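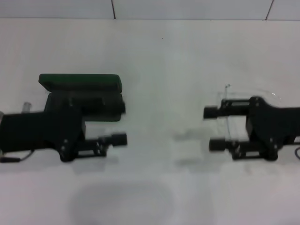 Two black grippers over a white tabletop.

Flandascombe head coach Apolinar Xolalpa has left the club by mutual agreement after 3 wins in 14 league games. Assistant Kedir Kassa takes charge of the first team until the end of the season, starting with Thursday's home game against Bikorville.

Xolalpa joined in May on a two-year contract. Players were told after morning training, and season ticket holders got an email at noon. The club said it would not rush to name a replacement – interviews are not expected before the spring break.
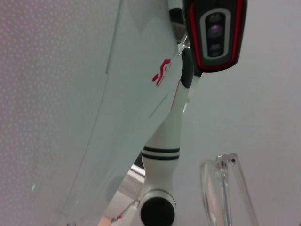 Kassa has been with Flandascombe for three seasons, mostly working with the defense. He plans to keep the back four but move Engebretsen into midfield. The club shop has the new away shirt for that game, in plain white with a thin red line, much like the one along the white arm in the photo, and adult sizes are in stock now. Attendance at the last home game was 247, and the club has cut gate prices by $2 for the rest of the season. Kickoff is at 7:30 p.m. The Flestari Road parking lot opens at 6.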